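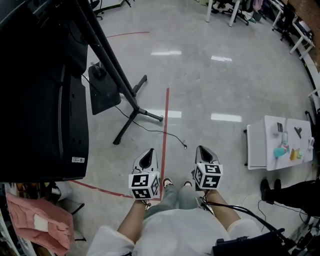

Fikent hand-held gripper kit, the two-hand set, bought from Rodstead
Reviewed by Evangelia Tsakiris

The box says "assembled in an evening." I put mine together at our shared shop in February and it took three evenings, and I have built enough kits to own the right screwdrivers. So I started out annoyed, and you should read the rest with that in mind.

The idea is simple. You hold a gripper in each hand, do a job with them, and the recording is supposed to teach a small arm at home to do the same job. I wanted the Erna arm on my bench to sort hardware into bins. The set costs 900 dollars. The marker cubes, which the listing photo shows mounted and which the software cannot run without, are another 114. I think that's a cheap trick and I told Rodstead so. They sent a polite answer and no money.

Assembly

The two halves of each body fit well. The jaw linkage does not, at least not until you take a file to the pivot holes, and the manual never mentions it. The screws are bagged by length with no labels. Step 9 wants the cable routed before the trigger goes in, but you only learn this at step 14, when the body is closed. I opened the right one up twice.

The cubes attach below the body. The printed squares have to be flat and in the correct order, and the diagram for the left hand is a mirror image of the right, including the patterns, which is plain wrong. Follow the part codes on the back of the stickers and ignore the drawing.

In use

With everything on, each gripper weighs 854 grams. That sounds like little. Hold two of them in front of you through a long session and tell me again. The grip is comfortable for my hands, a bit fat for smaller ones.

The cables are my main complaint. They hang off the base, they land on the floor, and you end up thinking about your feet when you ought to be thinking about the jaws. Red tape on the floor helped me keep to the same position between takes. The manual suggests "a clear area," and that is the whole of its advice on setting up a room.

The jaws close smoothly after the filing. They hold blocks and plastic parts without fuss. Washers lying flat on a table are hopeless, and so are thin screws, and hardware sorting was the reason I bought the thing.

Tracking is better than I expected. Glossy floors and overhead lights worried me, and I did lose a few takes when I turned a cube too far away from the camera, but I'd guessed it would be far worse.

Does the arm learn anything?

A little. After 100 takes of picking up one block and putting it in one bin, Erna did it more often than not. When I moved the bin over by a hand's width, it reached for the old spot. Fikent's page talks about "teaching by showing" as if you could show it once and go have lunch. You can't. Plan on many dull evenings, and plan on repeating them when you change the table. 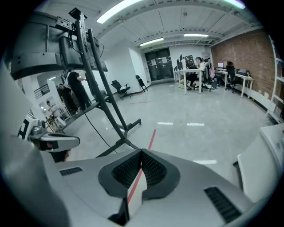

Kosmas Papadakis: I have the same set and I think you're too hard on it. You moved the bin and were surprised, but if every take had the bin in one place, what was it supposed to learn? Move it a little every few takes from the start. Mine copes fine with that. Agree completely about the pivot holes, I used a 3 mm reamer.

Fair point, Kosmas, and I've started over with the bin moving between takes. I still say the manual should have told me. I'll add a note when I have enough takes to judge.

For anyone choosing now: Marchand sells a single gripper with the markers included. I tried a friend's for an afternoon, and the trigger felt mushy next to this one, though the cable comes out at the wrist and stays out of your way. If your project only needs one hand, look at that first.

The Fikent set gets three stars from me, minus a half for the price of the cubes. Buy a set of needle files with it.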